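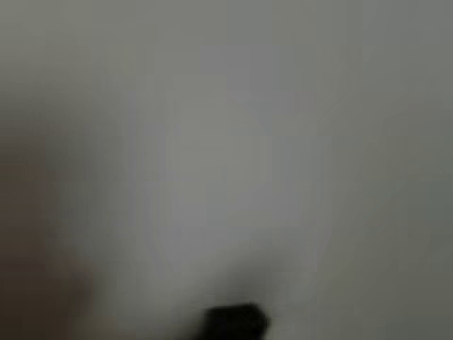
OK, I finally finished reading the whole Tirside parole board file and I need to talk about it. Long thread, sorry, get a coffee.

Quick background if you're new: I've been following the Lynch warehouse robbery case for years. Two men convicted, one of them (Bjartur Bech) was up for his first parole hearing in August. The county put the hearing papers online last night, all 274 pages. I read every one of them and I loved it, which says something about me.

First thing. The transcript is so much better than the news stories made it sound! The papers ran with "Bech denied" and left it there. What happened in the room was a long, careful back and forth, and the commissioners asked really good questions.

Example: one commissioner spends six full pages on what Bech would do for work. Not in a gotcha way. She wants to know what time the first bus leaves Stilov and whether he could make a 6 a.m. shift. He couldn't, the bus gets in at 6:20. She'd looked it up herself.

I read that part twice. You want people deciding this stuff to know the bus schedule.

Second thing, and this is the part I'd frame if I could: the letters. There are 31 pages of them, for and against, names blacked out except where the writer said it was fine. Some are two lines long. One is written on the back of a feed store receipt and they scanned both sides.

Donal Buckley's is in there with his name on it. He was the night guard at Lynch, the one who was tied up in the loading office. He doesn't ask for release and he doesn't ask for denial. He asks to be told the date in advance if Bech ever gets out, so he can tell his mother before she hears it at church.

And the board put it in the decision! Page 268, notice to Mr. Buckley by phone and by mail, whatever the outcome of any future hearing. I cheered out loud in my kitchen.

Now the decision itself. Denied, next hearing in 2 years. The reasons are short and I think pretty fair. He has a good record inside, finished the welding program, no write-ups in a long time. But his housing plan was one cousin's couch, and he changed his story about who drove the van.

About the van. If you only know this case from the trial, the driver was never named. Bech always said he didn't know him. At the hearing he said he "knew him some." The commissioner asks what that means and there's a note in the transcript that just says (pause). Then he asks for water.

I have been thinking about that pause all day.

Somebody in the replies asked about the money. The total taken was $2,267 in cash plus the phones. That's it. I know the number in your head is bigger, mine was too, because the first report counted the insured value of everything in the building.

The phones were the Flamus shipment, and those were all found within a week, still in boxes. That's in the trial record if you want it, not the parole file.

A few people are asking where to find all this. County clerk's site, public records, then parole, then sort by newest. The search box is terrible. Typing "Bech" gets you nothing, so use the case number off the trial docket. It opens as one giant scan and takes forever on a phone - do it on a laptop.

Also! If you live in the county you can sit in on these hearings. I had no idea. You sign up with the clerk by noon the day before and they give you a chair in the back. There are 12 chairs. I'm going to the next one, whoever it's for.

One correction from earlier. I said the trial transcript was over 2,000 pages. It's 1,047. I was adding in the exhibits, which are bound separately. Thanks to the retired court reporter who messaged me, and who then sent four more messages about how page numbering works. I enjoyed all four.

Next up I'm going through the exhibits list, mostly for the van. There's a gas receipt in there that got one question at trial and then never came up again. Will post when I have it.

If you were at the trial, or worked at Lynch back then, my messages are open. Please don't contact Mr. Buckley or his family - he asked for one thing and he got it.

Going to bed. Page 268, go read it!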